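Kondport : la bibliothèque d'outils déménage, et moi je vide mes placards

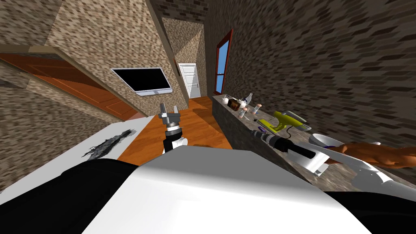 Un outil à main noir et blanc sur un plan de travail. Image de synthèse.

Mis à jour le 3 mai 2025

Bon, c'est officiel : la bibliothèque d'outils de Kondport quitte son sous-sol pour s'installer dans l'ancienne quincaillerie Van Leeuwen, au bout du quai. J'en entendais parler depuis mars, quand les premiers cartons sont apparus dans l'escalier, et je suis passé voir les lieux hier en fin d'après-midi. C'est grand ! Les habitués qui ont connu la file d'attente entre la chaudière et les échelles comprendront ma joie.

Pour celles et ceux qui débarquent, le principe est tout bête. On paie une cotisation à l'année, on emprunte une ponceuse, une scie sauteuse ou une décolleuse à papier peint, et on la rapporte la semaine suivante. L'association Drella, qui gère le prêt, annonce 845 adhérents et 933 objets au catalogue. Je ne pensais pas qu'on était autant, surtout dans une ville où tout le monde jure avoir déjà une perceuse quelque part (moi la première fois, j'ai juré aussi, et puis je ne l'ai jamais retrouvée).

Le nouveau local fait 260 mètres carrés, avec un vrai comptoir, une réserve au fond et un atelier de quatre établis où l'on pourra travailler sur place. Ça, j'y tiens beaucoup – quand on vit en appartement, découper une étagère à huit heures du soir, c'est la guerre assurée avec les voisins du dessous. L'atelier sera ouvert aux adhérents sur réservation, par créneaux de deux heures. La cotisation, elle, ne bouge pas cette année.

Côté travaux, les anciens rayonnages de la quincaillerie ont été gardés et repeints en vert, et on retrouve encore les petites étiquettes en laiton sur les tiroirs à vis. J'ai passé un bon moment à les lire. Le sol a été refait devant la vitrine, et l'éclairage n'a plus rien à voir. Il reste la rampe d'accès à poser côté rue Rastholm. En attendant, l'entrée se fait par la cour, et ce n'est pas l'idéal avec un nettoyeur haute pression dans les bras.

L'association lance aussi un appel aux dons pour compléter le rayon jardin, le plus demandé au printemps. Elle cherche des taille-haies, des sécateurs, des brouettes en état de rouler. Il lui manque encore 600 euros pour le deuxième aspirateur d'atelier, et une boîte est posée à côté de la caisse. Les appareils en panne sont acceptés si le modèle est courant, pour les pièces. J'ai promis deux serre-joints et un niveau à bulle qui dorment chez moi depuis mon dernier déménagement.

L'ancien local reste ouvert pour les retours jusqu'à la fin du mois, aux horaires habituels. Les réservations déjà faites sont conservées, il faudra simplement les retirer à la nouvelle adresse. Et pensez à rapporter les rallonges, il paraît qu'il en manque toujours !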